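Wuisan: a data card for medicine boxes and the places they end up

Version of 2019-08-06
Kept by Hema Kamath and Mwangi Khaemba, Uvton

What is in it

Wuisan is a collection of pictures and notes about medicine cartons being picked up, held, put away and occasionally dropped. There are 3,556 pictures of 51 products. We had 4,000 pictures at one point and were very proud of the round number, and then Mwangi went through and took out the ones where the only thing in focus was a table.

The cartons are the kind that pile up in any home over a few winters: stomach tablets, cold remedies, a surprising amount of eye drops. Most of the printing is in Chinese, often with the English name in smaller letters close by. Some boxes are closed and crisp. A good many are not. If you want cartons photographed square to the lens on a seamless background, every online pharmacy has you covered, and we wish you joy of them.

Why crumpled boxes

Hema used to sort returned stock for a small wholesaler in Arkonthorpe and came away with strong views on packaging. Her main one is that a medicine box has about two days of looking like the picture on the website. After that the flaps go soft, somebody puts the leaflet back in sideways, and the box spends the rest of its life a little fatter than the slot it came out of. Any label reader that has only met new boxes will do badly in a real cupboard.

So we kept the bad ones. We did not crumple anything on purpose, apart from one box of lozenges that Mwangi sat on, and he says that wasn't on purpose either.

What each record holds

Every picture has one line in cartons.csv. The columns are:

picture: the file it belongs to.

product: the name as printed, in whatever script it was printed in. No translating, no tidying up of capitals.

second_name: the other name, if the box gives one. Left blank if it doesn't.

state: closed, partly open, open, flattened, or none. "None" means no carton can be made out at all, and there are more of these than you might expect.

turned: how the main printed name sits, from upright through to upside down. Diagonal is its own value, and the most popular.

code_read: whatever digits of the barcode a person could read without guessing. If only the tail end is readable, the tail end is what you get.

notes: free text. Some of it is useful.

How the names were typed

By hand, by two people, separately. Then we compared. Where we disagreed we got the box out of the drawer and looked at it, which settled everything except a long disagreement over whether a certain shade is teal or blue. The column for color was dropped shortly afterward.

Please note that a name is typed only if it can be read in that picture. We both know perfectly well what is in the drawer by now, and it takes real effort not to fill in a word you have seen 400 times. If a flap is over the last two characters, the last two characters are not in the record.

Partly read names end with a plus sign. An earlier copy of the file used three dots, and a spreadsheet program turned them into a single fancy character, and that was an afternoon.

Things that will annoy you

The surroundings are pale. White cartons in front of white surfaces under bright light is a rotten combination for finding edges, and we have lots of it. Shadows are often darker and better defined than the box they are next to.

Small bits get everywhere. A lump of something white by the rim of a tray may be a scrap of packing or may be anything. We mark these "small object" and move on, and you should too.

Shiny surfaces throw highlights. Where a highlight falls across print we type what is left.

The same carton looks like two cartons if you see two different panels. The front might have a logo and the side just a name running top to bottom. Both are filed under the one product, so don't let the split put one panel in training and the other in testing and then tell us how well it went. The file splits.txt does this properly, by product.

Some pictures are mostly floor. We left them in, with state set to none. A sorter that finds a box of tablets in every patch of tile is no use to anyone, and we have met one.

A few records, more or less at random

For the second of these the record reads: product 泮托拉唑钠肠溶片, second_name Pantoprazole Sodium Enteric-Coated Tablets, state partly open, turned diagonal, code_read 054428. Notes: "white inner packet showing, middle fold, a bit crumpled." The first has "small object, white, lumpy, by white edge" and state none. The third is state none as well, with "pale speckled tiles, shiny" in the notes.
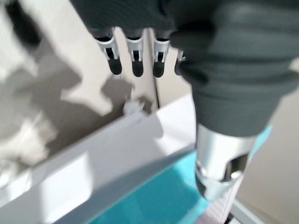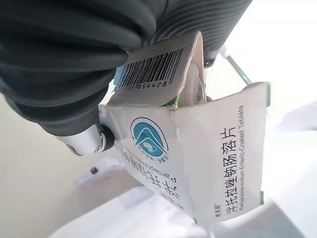
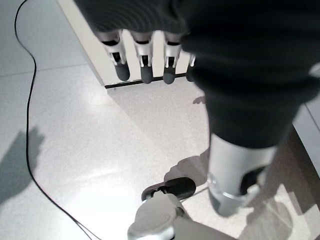 What it should not be used for

Identifying medicine that a person is going to take. Please. The names are what is printed on the outside of a box, and as anyone who has shared a bathroom cabinet can tell you, the outside of a box is a rumor. We have found sewing needles in a cough remedy carton. Nothing in Wuisan records doses, dates or contents.

It isn't a survey of what people use, either. It's what was in the drawer.

Corrections and changes

Send wrong names to Hema, with the picture's file name and what you think it says. She enjoys these more than she lets on. Anything about the splits goes to Mwangi.

Changes in this version: the Brillano cartons have been put back after we worked out that they were two products and not one product with a redesign. Eleven lines where "upside down" had been typed as "upright" are fixed. The color column is still gone.

Known and not fixed: file names from the first batch have a space in them. We know. Renaming them would break the splits, and we are both waiting for the other one to do it.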